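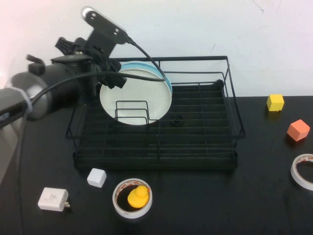

A white plate in a black dish rack.

Print | E-mail
Shares: 18 | Comments: 7

Put the Spare Tire Back

By Kaja Sproģis
2018-04-07

The Surora wagon I drove last month has no spare. Under the cargo floor there is a foam tray with a bottle of sealant and a small compressor. The brochure lists this as a tire mobility kit. I list it as a missing part.

Sealant works on a small hole in the tread. It does nothing for a torn sidewall, a bent rim or a cut from a pothole edge, and those are the failures that low-profile tires invite. The bottle also has an expiry date, printed on the label in type that few owners will ever read.

Carmakers defend the change on weight. A compact spare with jack and wrench adds 13 kg to this car. That is less than a child, and no maker asks buyers to leave the child at home. The fuel saving shows up on a test cycle. It is hard to find at the pump.

Cost is the better explanation. A bottle is cheaper than a wheel, and the wheel can then be sold back as an option. Fedport does this openly, and I would take that over silence, but the option should be the other way around: fit the spare, and let buyers who don't want it delete it for credit.

Run-flat tires are a partial answer. They ride harder, cost more to replace, and small-town shops often don't stock them. A driver stuck on a Saturday evening will wait until Monday.

Until the rules change, lift the cargo floor before you sign. If you find foam, ask for the price of a wheel - and ask whether it fits in the well.

Print | E-mail

Related items
Hudisance Hatchback: 604 Miles on Winter Tires
Reading a Tire Date Code
Liepiņa Hill Climb Returns in May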